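招募:《灯塔底下的邮局》巡演班底,演员、道具、跟车的都要

2022年7月19日发布,招满为止

大家好,我是这部戏的导演,也是写通知的人(我们团里谁提议谁动手,这次轮到我了)。Gusero剧团今年秋天要把《灯塔底下的邮局》带出门,先在Istley演,然后往Gwynne那边的几个镇走,最后一站是Nustitz的老仓库剧场。戏是给大人看的,但孩子坐得住也能看,里面有一段吵架、一段很长的沉默,还有一封谁都不肯拆的信。

剧本是Tegwen Prothero写的。她本人会来排练场,会坐在角落里改台词,改完还会问你顺不顺口。如果你怕生、怕编剧当面听你念错字,先跟你说一声:我们都念错过,她自己念得最离谱!
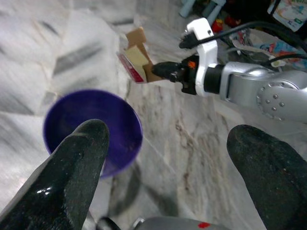 图片来源:Gusero剧团

先说我们缺什么人。

演员。邮局局长已经定了Guido Zanetti,其他角色基本都开着。我想找一位能演六十多岁女人的演员,你自己多大年纪无所谓,但要能安静地坐着让人看。还要找一个送信的年轻人,全场跑得最多,台词最少,膝盖要好。再有就是镇上的居民,一个人可能得演好几个,换顶帽子就出去了,所以喜欢换衣服的人优先(我是认真的,侧台黑得要命,手忙脚乱的人会哭)。

没有舞台经验完全可以来。去年那部戏里最让我起鸡皮疙瘩的一场,是一位第一次上台的面包师傅演的。他后来跟我说他从头到尾都在想烤炉关了没有,可观众席里真的有人掉眼泪,我也不知道该怎么解释,反正他今年又报名了。

舞台监督助理。这个岗位有酬劳,整个巡演期632镑,分两次发。你要跟着舞台监督记走位、喊提示、盯时间,演出当晚要戴耳机。脾气稳的来,急性子的我们已经够多了,我就是一个。

跟车。有驾照、敢开厢式车、能接受后座塞满布景的朋友,请务必联系我。油费我们出,饭我们也出,路上放什么音乐由司机决定,这是团里的老规矩,我反对过,没用。

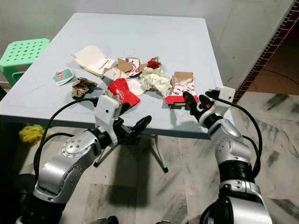
桌上的快餐包装和废纸

再说时间。八月开始围读,先坐着念,念到大家都不看本子为止,然后站起来走。排练放在晚上和周末白天,知道大家都要上班上学,所以我尽量把不同的戏拆开排,没有你的场次就不用来干坐着。合成那几天例外,合成必须全员到,灯光、声音、换景都要对,一个人不在就得有人替他走位,替的那个人总是我,我走得很难看。

演出地点里最大的是Nustitz的剧场,897个座位。我知道这个数字听起来有点吓人,我第一次站在那个台上的时候,腿也是软的。不过前面几站都小得多,Istley的场子小到第一排观众伸手就能摸到邮局的柜台,等你在那儿演过几晚,再到大场子里反而会觉得轻松,灯一亮底下什么都看不见。上一部戏巡下来,总共来了1,317位观众,今年我贪心一点,想再多些。

关于出勤我得啰嗦一句:请假可以,提前说就行。我们遇到过演员当天下午发条消息说来不了,那晚Guido一个人演了两个角色,自己跟自己吵架,观众笑疯了,可那是一场悲剧啊……请千万别让他再来一遍。
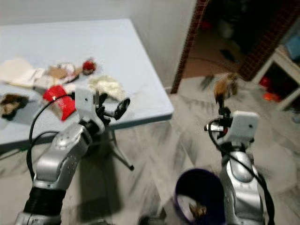
道具组是我今年最想扩充的一块,请手巧的、爱收拾的、看见破烂就走不动路的朋友认真考虑一下。这部戏里邮局的包裹、信件、柜台上的小玩意儿特别多,每一样都要有自己的位置,演员伸手就得摸到。要是看见照片里那样一张浅蓝灰色的折叠桌,上面又是米白色的一叠,又是硬纸板,又是毛茸茸的奶油色东西,再加一个印着白字的红色包装,你第一反应是手痒想给它们分类贴标签,那你就是我要找的人。做道具不要求会画画,会用胶枪、会缝两针、会把新东西做旧,占一样就够。想学的也欢迎,Tegwen年轻时在道具间干过,做旧信封的手艺一流,她愿意教,只是不肯说配方里那杯茶泡了多久。

服装组目前人手够,但如果你家里有老式的深色呢子大衣、制服帽、旧皮邮包,愿意借给我们用,请写信告诉我尺寸和大概的样子。借来的东西都会登记,演完洗干净还你。弄坏了我们赔,这一点写在团里的章程里,不是我随口说的。

接着说选角怎么进行。不用准备大段独白,我对独白有点过敏,听多了分不清谁是谁。你来的时候我会给你一页本子,先自己看几分钟,然后跟另外一个人一起念。念完我可能会说“再来一遍,这回你特别饿”或者“这回你在躲雨”,你照着试就好,没有对错。我想看的是你愿不愿意听对面那个人说话。

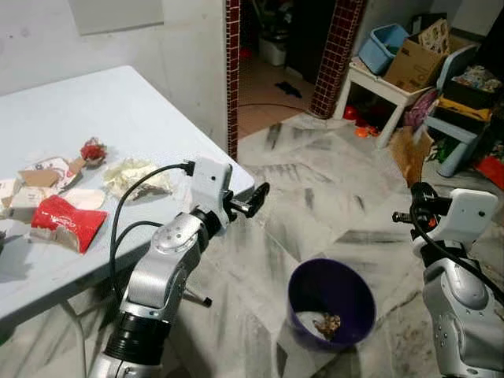 念完这一轮,我们会随便聊几句,问问你平时做什么、哪几天晚上有空、晕不晕车(跟巡演的人这个问题很要紧,去Gwynne的路弯得厉害)。穿舒服的衣服,鞋底别太滑,带瓶水。想带朋友来壮胆也行,不过要有心理准备,我很可能把你朋友也拉上台念一段,去年有两位就是这么进组的。

演员和道具组是没有工资的,这个我说在前头,免得大家误会。交通费报销,排练日有晚饭,巡演在外过夜的话住宿由团里安排,双人间,打呼噜的请如实申报。未满十八岁的朋友需要家长签字,家长也可以坐在场边看排练,自己带本书最好,因为同一个进门的动作我们可能会走一晚上。

报名方式:写一封邮件到剧团信箱,标题写“灯塔报名”加上你的名字和想做的岗位,两个岗位都想试就都写上。正文里请告诉我:

你的年龄段和住在哪一带
八月哪些晚上肯定来不了
有没有驾照
最近看过什么戏,喜欢还是讨厌,为什么(看的是孩子学校的演出也算)

不用附照片,也不用写正式简历,像平时给人写信那样写就好。有人去年给我寄了一份带目录的简历,我很佩服,但我真的没读完。

我会自己回每一封邮件,回得慢,通常要几天,别着急也别重复发。选角安排在Istley的排练室,具体时间我在回信里跟你约。行动不便的朋友请提前说一声,我们把念本子的地方换到一楼。

还有人问Guido凶不凶。他不凶,他只是长了一张很像局长的脸。

想到别的问题就写在邮件最后,我看到了一并回答。八月见!

导演
Gusero剧团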